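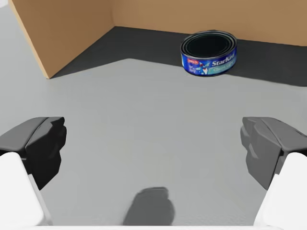
The household pantry is usually organized once, on the day of moving in, and seldom reviewed after that. I have kept a written inventory of mine for nine years, and in that time I have come to regard the label as the most useful part of any stored good. A can with a deep blue label, the name StarKist in white and a leaping fish can be identified from across a kitchen. A plain jar of flour cannot be told from a plain jar of powdered sugar at any distance. Most of the waste recorded in my early inventories came from goods of the second kind.

The present review was completed on April 15, 2021, following the move to the smaller apartment on Valtonen Street. The former kitchen had a closet with 13 shelves. The new one has eight, and two of these are too shallow for anything larger than a spice tin. It was therefore necessary to decide what would be kept, in what quantity, and by what rule.

## Rules adopted

The rule on quantity is simple. No item may be held in greater number than the household will use before the next review, which is set for June. Under the old arrangement, canned tomatoes were bought whenever the price was good, and the stock was never compared with what was eaten. Dried beans presented the same difficulty, and I regret to report that a bag of split peas moved with me twice without being opened.

The rule on containers took longer to settle. I had at one time transferred all dry goods into matching glass jars, following the advice of a home magazine. The result was attractive, and it removed the cooking directions, the date and the name of the contents in a single afternoon. Goods are now left in their original packaging unless the packaging will not close. Where a jar must be used, the printed panel is cut from the box and placed inside, facing outward. Rice and oatmeal are the chief exceptions, as both are bought by weight at Brillitz Market and arrive in plain paper sacks.

Older goods stand at the front and newer goods behind them. This is the ordinary practice of any grocery store, and it is easily neglected at home when one is tired and the bags are heavy. I have found it best to leave new purchases on the counter until the following morning.

## Matters outstanding

The question of the lower shelf has not been resolved. It sits beside the heating pipe and is warmer than the others, which makes it unsuitable for oil, chocolate and onions. At present it holds paper goods, the large stockpot and a box of canning lids. Readers who followed the earlier posts on the Lastent house will recall a similar problem there, which was solved by a door that this building does not permit me to install.

There is also the matter of the Stekov preserves. The plum is excellent and the quince is not, and they are sold only as a set. The quince has been offered to the neighbors on two occasions. It remains on the third shelf, toward the back, and will be entered in the June inventory under its own heading.

Correspondence regarding the storage of brown sugar continues to arrive and is appreciated. The methods suggested include a slice of bread, a damp clay disk and an apple wedge. The clay disk is currently in use, and its performance will be reported at the next review.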